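Minutes of the Manipulation Data Working Group
Fillham Laboratory, meeting room 2
Thursday, September 19, 2019

Present: Larasati Halim (chair), Steinar Overgaard, Kosmas Stergiou, Rafail Panagiotou (minutes)
By telephone: Savvas Katsaros, from the Dedorine site
Apologies: none received

1. Minutes of the previous meeting

The minutes of the August meeting were accepted with one correction. Under item 4 it was written that Kosmas would retrain the policy "with all the data". He asked that this is changed to "with all the data which passed the replay check". The difference is important for the numbers under item 3 below.

2. Actions carried over

Steinar has finished the script for the replay check. It takes the recorded path of each hand-held gripper and tests if the arm could follow the same path inside its joint limits and speed limits. The script is in the shared folder and the others are asked to use this version only, as the older one had an error in the wrist offset.

Savvas has not yet sent the calibration notes from Dedorine. He said they exist on paper and he will type them.

Larasati spoke with the department about the storage. We are allowed to keep the raw video until the end of the project. After this, only the reduced version can stay on the server.

The action on the labelling guide (Rafail) is still open. See item 5.

3. Result of the comparison, rigid and soft objects

Kosmas presented the result which was promised in August. The question was whether demonstrations made with the hand-held grippers can replace demonstrations made by teleoperation, for tasks where two hands are needed. The Ploltomness policy was trained two times with the same settings, once on 600 teleoperated demonstrations and once on 2,000 hand-held demonstrations. Collecting the two sets took a similar number of working hours, and for this reason the group had agreed to compare them although the sizes are not equal.

For rigid objects (boxes, cups, the drawer unit) the policy from hand-held data was clearly better. Kosmas believes that the reason is variety, as the operators move more freely and begin from more different positions. For soft objects the picture is mixed. Folding of the small towel improved. Opening and closing of zippers did not improve, and in the test of last month the policy from hand-held data was weaker than the teleoperated one.

Larasati asked if the difference for the zippers could come from chance. Kosmas answered that each policy was tested in 100 trials for each task, and the difference is larger than he would expect from chance, but he has trained with one random seed only. It was agreed that no claim about zippers is written in the report before there are at least three seeds.

Steinar asked what kind of failure is the most common. Kosmas has looked at the test videos and sees two kinds. In the first kind the gripper closes beside the pull tab and takes the netting or the seam. In the second kind the tab is held correctly, but the other gripper does not hold the fabric in tension, and the whole bag travels with the zipper. He considers the second kind more interesting, because it is about coordination between the hands and not about seeing.

Savvas remarked that the second kind of failure may be already in the training data. When a person holds the two grippers, the person feels the tension through the handles and corrects it with very small movements. The cameras do not record this. The policy sees that the left hand is almost still and learns to keep it still.

There was a long discussion on this point — longer than the agenda allowed. Steinar was not convinced. In his opinion the small corrections are visible in the gripper paths, only they are removed by the smoothing filter which we apply before the training. He proposed to train again without the filter before we think about force sensors. Larasati supported this, as it costs only computer time.

Decided: Kosmas will train again on the zipper subset without smoothing, with three seeds. Force sensing is postponed to the next meeting.

4. Protocol for the laundry bag task

The group went through the draft protocol for the bimanual laundry bag task, which was written by Steinar. The purpose of the task is to have one soft object with a zipper that is the same in both sites. Until now Fillham and Dedorine have used different bags and pouches, and it was not possible to put the recordings together.

The main points of the draft are the following. The bag is laid flat on the pale board, with its long side going away from the operator and the zipper at the near end. The operator sits. Both grippers begin above the board, one at each side of the bag, and the recording starts from this position. The operator does not talk during the recording. 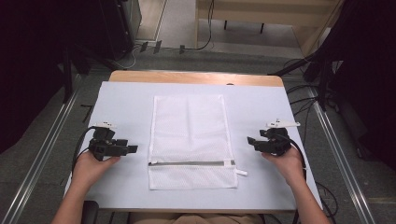

Figure 1. Laundry bag task, mesh bag with the zipper at the near end and one hand-held gripper on each side.

Savvas asked why the bag is always laid in the same direction. If the aim is variety, he would prefer that the operator turns it freely. Steinar explained that the first block of recordings should be simple, so that the two sites can be compared. In the second block the direction of the bag will be free, and in the third block the bag will be also crumpled. Savvas accepted this but asked that the blocks are recorded by the same operators, otherwise we will compare persons and not conditions.

Kosmas raised the question of contrast. A white mesh on a pale board is difficult for the segmentation step, and he would like a dark board. Larasati was against changing it for everyone. The policy does not use the segmentation, it is used only for our own analysis of failures, and a pale board is closer to the surfaces on which the robot was tested before. As a compromise, a small part of the recordings will be made on a dark board and marked in the file name.

The colour of the zipper was also mentioned. On the present bag the zipper is grey and the pull tab is white, so the line of the zipper can be found easily but the tab much less so. Kosmas wishes to know if the first kind of failure (see item 3) goes down when the tab has a strong colour. Steinar will put coloured tape on the tab for one block. This block is for diagnosis and will not go into the training set.

Cables. Rafail noted that the position of the gripper cables is not described in the draft. In his own sessions he noticed that a cable which hangs on the inner side of the arm touches the board when the hands come together. The draft will say that each cable must be free along its full length and must not lie on the board at the beginning of a recording.

Rest time. Two operators have reported tired wrists after long sessions. The grippers are not heavy but they are held in the air all the time. It was agreed to have a break after every twenty minutes of recording, and that nobody makes more than two sessions in one day. Larasati asked that this is written as a rule of the protocol and not as a recommendation.

Decided: the protocol is accepted with the changes above. Recording of the first block begins when both sites have the same bag.

5. Labelling guide

Rafail apologised for the delay. The difficulty is to define where one step of the task ends and the next begins. For rigid objects we use the moment when the gripper closes or opens. With the bag, the operators often close the gripper, lose the tab, and take it again, and it is not clear if this should be one step or three.

Savvas said that at Dedorine they count it as one step with a flag "regrasp". The group liked this solution. Kosmas asked that recordings with this flag are kept in the training set, as he believes that they teach the policy to recover. Steinar is of the other opinion and thinks they teach it to miss. It was agreed to keep them and to decide after a test.

6. Transfer to the Kakakhel arm

Short report from Savvas. The Kakakhel arm is mounted and moves, but its fingers are shorter than those on the hand-held grippers. The replay check of Steinar assumes equal fingers. With the present data about a fifth of the paths would bring the wrist too near to the table. The options are to print longer fingers or to reject these paths. Savvas prefers to print, and there was no objection. He will ask the workshop for a price.

7. Other business

Larasati reminded that the text for the annual report must be at the office before the end of next month. Two pages, without zipper claims.

The booking calendar for the recording area has double entries again. Please delete your sessions if you do not use them.

8. Actions

Kosmas: new training on the zipper subset, no smoothing, three seeds.
Steinar: corrected protocol to all members; tape on the pull tab for the diagnosis block; finger length as a parameter in the replay check.
Savvas: calibration notes in typed form; price for longer fingers; confirm the bag for Dedorine.
Rafail: labelling guide with the regrasp flag; paragraph on the cables to Steinar.
Larasati: first draft of the report text; order of a dark board.

The date of the next meeting will be sent by e-mail.

Minutes taken by R. Panagiotou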